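Planning your first set of hand-held grippers is a great job to be handed, and we love getting questions about it. These are the ones that come up most when groups are working out what to buy for cloth and bedroom tasks.

**How many grippers should we budget for?**

Two per operator, plus a spare pair for every 6 operators. Folding is really two-handed work – you can do a lot with one, but you'll want the second before long.

**Do we need a special room?**

A bed, some bedding and a few things to handle will get you a surprisingly long way! Spend on the grippers first and the furniture later.
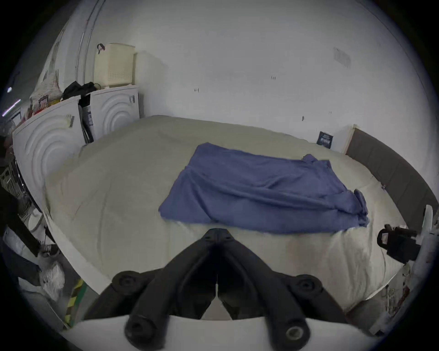
**Plinness, April**

We've updated the answers from this point on with notes from Orestis Galanis, who looks after purchasing at our Fandia site.

**What gets forgotten in the first order?**

Chargers, screws and finger pads. Orestis keeps a separate line for consumables and sets it at 40 dollars per gripper per month. He'd also add a small sign asking people to leave the setup alone, and a dark one shows up nicely on a white wall.

**Which cloth should we start with?**

Something plain in a colour that stands out from the sheet. Blue on cream or beige is lovely to work with, and the creases stay easy to follow.

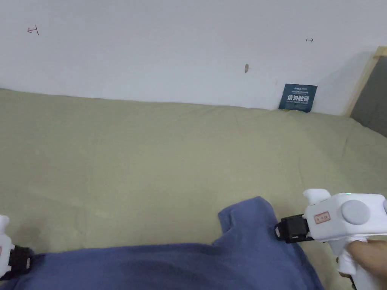
**Should we lease or buy?**

Lease if your project runs for less than a year, and buy if it's longer. Damián Ocampo in Ayala has a costing sheet that compares the two over 37 weeks, and he's happy to share it.

**How long does delivery take?**

Allow up to six weeks for a full order. Spare parts are usually quicker.

**Can we mix older and newer grippers?**

You can, but label each pair and keep them together so the calibration records still make sense.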